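Fragrance in shared drawers: notes on why things end up smelling of each other

Part two of the storage notes. The first part was on humidity and got more mail than I expected, most of it from people with basements. 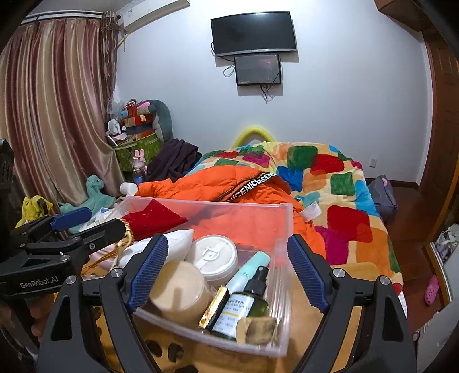 Does a closed bottle of perfume or scented lotion still give off enough vapor to scent the things stored next to it?

It depends on the closure, but most pump and spray tops leak a little vapor all the time, and in a small closed space a little is enough. A screw cap with a liner holds much better than a pump. The nose is also a very sensitive instrument, and some musks register at levels a kitchen scale will never show as a loss.

I tried to put a number on it over the winter. The scale is a Mikero bench model that reads to a milligram, borrowed from Akua Frimpong, who wanted it back by November and got it back in November. I weighed one full pump bottle of body spray on the first night and again after 133 days in a closed drawer. It had lost 690 milligrams. The same product in a screw-cap refill bottle lost less than I could separate from scale drift.

Most of that loss is alcohol and water, so the figure says little about the fragrance itself. Fragrance material is a small fraction of the liquid, and the heavier parts of it evaporate slowly. They are also the parts that stick. Cotton, unfinished wood, and paper all take them up and let them go again over weeks, so the drawer goes on smelling after the bottle is gone.

Tianyou Xu wrote to ask about polyethylene bags. Thin polyethylene is a poor barrier to many fragrance compounds. It stops liquid and slows vapor, and after a few days the outside of the bag smells too. PET is better, and glass is better than both. Foil laminate pouches work well if the seal is heat-pressed. The zip kind leak at the corners – every one I tested did, including the expensive Dakik ones.

Activated carbon helps in a closed volume. I used a 3000 milligram sachet per drawer, and the smell was down to background by the second week. Baking soda did nothing I could detect. It reacts with acids, and most perfume ingredients are not acids.

Tea is the worst neighbor for any of this. Yasir Memon lost a tin of green tea to a bar of sandalwood soap two shelves down, and the tin had a friction lid that looked tight. I now keep tea and soap in different rooms.

Still open: whether heating an empty wooden drawer to 120 °F for an afternoon drives off enough to matter. I have one drawer to spare and will try it when the weather is dry.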